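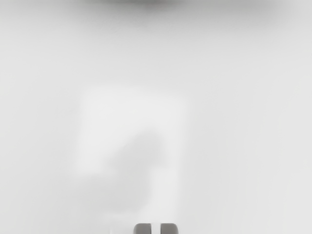 Smooth surface, color: Pale Gray

Favora 600 Wall Panel
Blomqvist Interiors - Wall and Ceiling - Smooth Panels

Favora is a smooth, flat wall panel for laundry rooms, utility rooms, changing rooms and back kitchens. It goes up over existing drywall or sound tile and is finished at the factory, so there is no painting to do once it is on the wall. The range comes in Pale Gray, Chalk and Oat. Pale Gray is the one most customers order, and we keep it in stock at Poneck all year.

Sizes

Panel width: 600 mm
Panel height: 2,245 mm
Half-height panel: 1,095 mm
Edges: square on the short sides, tongue and groove on the long sides
Finish: matte, one side only

The full-height panel suits most rooms with a standard ceiling once the base trim is in place. If your ceiling is higher, you can stack a half-height panel on top with the Eltemer joining strip. We suggest putting the joint at the top of the wall, where it is less noticeable.

What comes in the box

Each box holds four panels of one size. Trims, adhesive and sealant are sold separately. You will need the Eltemer base trim, one end cap for each exposed edge, and inside corner trim if the panels turn a corner. All of the trims are made in the same three colors as the panels.

Before you start

Bring the panels into the room two days before fitting and lay them flat, out of the box. Standing them against a wall can leave a slight bow that is hard to get out later. The wall should be dry, firm and free of loose paint. Old wallpaper has to come off completely. Minor dips can be taken up with adhesive, but anything you can see with a straightedge from across the room should be filled first.

Fitting

Start in the corner you see first when you walk in and work away from it. Check the first panel with a level - the rest follow from it. Run the adhesive in vertical lines, keep it back from the edges, and press the panel on with flat hands. Leave a small gap at the floor and ceiling and cover it with trim. Cut with a fine-tooth saw, finished side up. Outlet openings are best drilled at the corners and then cut between the holes.

Around a sink or tub, run sealant into the groove before closing each joint. Do not use Favora inside a shower enclosure or directly behind a gas range. See the Eltemer Wet Panel for showers.

Cleaning

Wipe with a soft cloth and dish soap. Scouring pads and powder cleaners will leave shiny marks on a matte finish and these can't be polished out. Hair dye should be wiped off right away.

Color matching

Screens vary, and Pale Gray in particular can look white in strong daylight and a good deal darker under warm bulbs. Order a sample piece before you commit to a whole room. Samples are mailed free, up to three per address. Panels from different batches may differ slightly, so order everything for one wall at the same time. The batch number is on the end of the box.

Delivery and returns

Stock colors ship from Poneck within three working days. Chalk and Oat half-height panels are made to order and take longer, especially in December, when the plant closes for two weeks. Full boxes can be returned unopened within 30 days. We can't take back single panels or cut trim.

For trade prices or help working out quantities, contact Haf Mathias at the Poneck sales desk. Please have your wall widths and ceiling height ready.

Item number: 1098-PG
Page updated July 2022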